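Workshop Bench Notes: Two-Arm Rig, June

The two-arm build at the Skakham shared workshop is now on its third set of finger pads. The first set was solid and slid off anything thin. The current yellow ones have a soft grid of openings and fold a little around whatever they close on.

Frame and tiles
The work area is edged with aluminum extrusion. The tiles stay for now, as the dark grout lines give us a free reference when we check arm alignment.

Control
Both arms run from one laptop using the Zembridge scripts. The loop time settled at 33 milliseconds after we dropped the old serial adapter. Position logs for the month come to 3252 files – please stop saving them to the desktop.

Zippers
The backpack is the hardest item on the list. The metal pull ring is thin and swings freely, so we changed the target to the dark fabric tab below it. The two pads press together along a straight seam and clamp the tab between them. Grip force is set to 33 percent. Higher values bend the pads outward at the tips.

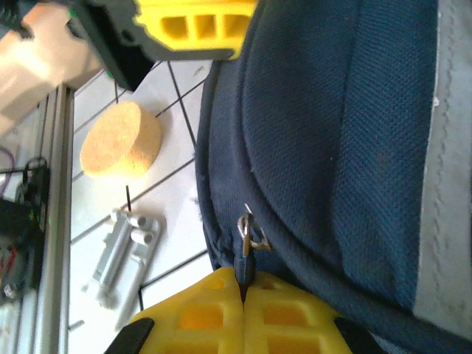
Still to do
Reprint the left wrist cover. Shorten the cable run on the second arm. Re-zero both grippers after any pad change, then run the 100-cycle open and close test before putting anything between the fingers.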